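Community policing consultation, Simness district

bmeinecke
The draft requires officers to log religious complaints within 6 hours. No definition of "complaint" is given.

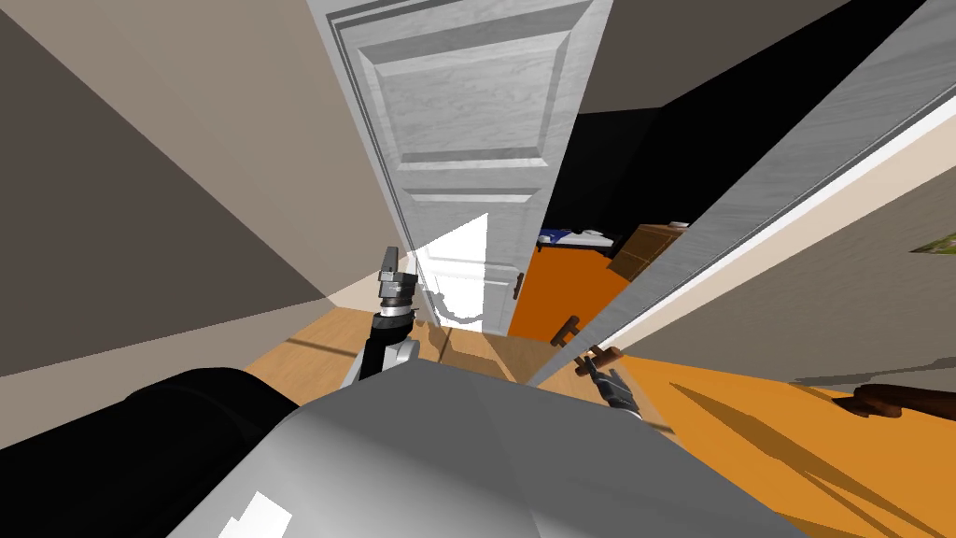

Reply 2: w_ruppert
Section 2 defines it. Any written report counts -- verbal ones do not.

chrysanthi_s
That excludes most older residents. Drisov used the same wording and dropped it in August.

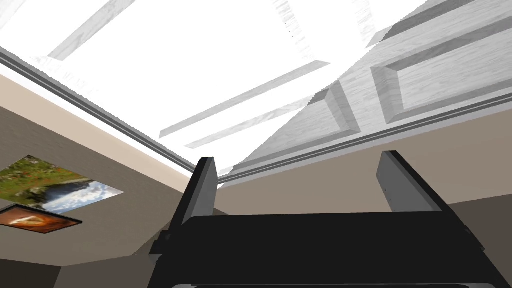

Render: L. Petersen / Lirkovis

w_ruppert
Drisov dropped it over cost. It had 1,000 reports and one clerk.

bmeinecke
Cost was one reason. The council minutes also cite access. I still want verbal reports in, with a signed note from the officer.

w_ruppert
I would oppose that. A signed note is not the complainant's statement.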